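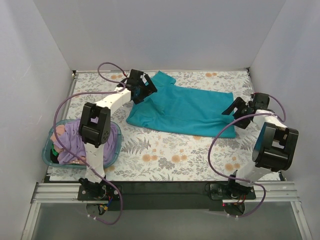 Laundry again. Sunday, the dryer finished at four and I've been at the T-shirts ever since, with breaks for coffee and one phone call from Hatice that went on forever.

So – the folding thing. A few of you asked after my last post which way I do T-shirts now. Short version: flat first, everything else second. I used to do it in the air, chin holding the collar, arms flapping. Looked fast. Wasn't. Every shirt came out a different size and the drawer wouldn't shut.

Now it goes down flat. Smooth it from the collar out, get the shoulders even, sleeves out to the sides. If the shoulders are crooked the whole thing is crooked, no fixing it later. Then one side in to about the middle of the collar, sleeve back on itself, other side same, bottom up in half, then half again. Done. Stand it up in the drawer.

A soft surface helps alot. Bare table and the cotton slides around, especially the thin ones. Anything with a bit of grip works, a mat, a towel, whatever. I did a whole load on the bed once and my back complained until Wednesday.

Basin stays on the left. Cengiz says right is better but he's wrong and also he doesn't fold anything.

Things I still can't do: fitted sheets (obviously), hoodies, that stretchy gym top Severino left here. It gets rolled up and shoved in the back. Fine.

Socks are a seperate post. I have up to 170 opinions on socks.

Oh, and someone wanted to know about teal and other strong colors – I wash them inside out, cold, with the darks. Had one go patchy in the spring and never again. The old blue one from the Umness trip is basically gray now, still wear it.

Pile's half done. Towels next, then dinner, if there's still time for dinner.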